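Is It Really a True Story? What Movies Mean by "Based On"

You sit down with your popcorn. The lights go out, and white words come up on a black screen: "Based on a true story." Suddenly everything feels more exciting. But how much of it is true? The movie doesn't say.

There is no rule about how much truth a movie needs before it can use those words. It could be most of the story. It could be one dog and one snowstorm.

Take a family movie called The Brokeck Bell. It tells how a town bell rang all by itself and saved 200 people from a flood. If you look up the town's old records, you find that there was a flood and there was a bell. The records list 11 families who had to leave their homes in February. They don't say one word about the bell ringing by itself. Somebody writing the movie liked that idea and put it in.

Is that lying? Some people say no, because a movie is there to tell a good story. I'm not so sure. If you tell your teacher your homework is "based on" the right answers, I doubt you'll get full marks.

Why do they change things?

Real life is slow. It might take years to build a bridge, and a movie has less than two hours. So writers squash time together. They also turn several real people into one person, so you have fewer names to remember. And they make up nearly all of the talking. Think about it: who was writing down what everybody said at breakfast?

Watch out for "inspired by," too. Those words promise even less. The space adventure Flundix says it was "inspired by real events." The real event was a power cut. The aliens came later.

How to check for yourself

Wait until the movie is over, or you'll spoil the ending. Then try to find 3 things that should be easy to look up, such as a place, a year, or a big storm. A library is a good place to start. Don't just use the movie's own website, which was made by people who want to sell you a ticket.

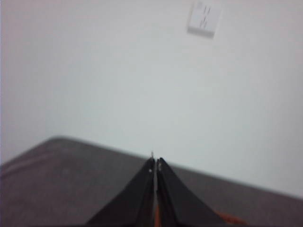 A robot gripper with its two fingers nearly closed.

Be careful with numbers as well. In Mohmand, the ship's captain says there are 681 sailors on board. It sounds true because it's such an odd number, but anyone can make up an odd number. You could do it right now.

You can still love a movie after you find out which parts were made up. I have watched The Brokeck Bell more than once, and I like the part where the bell rings. I just don't believe it.

Words to know

Records: papers that say what happened, such as lists and letters.
Inspired by: got an idea from.

From the Filtdale Kids' Movie Pages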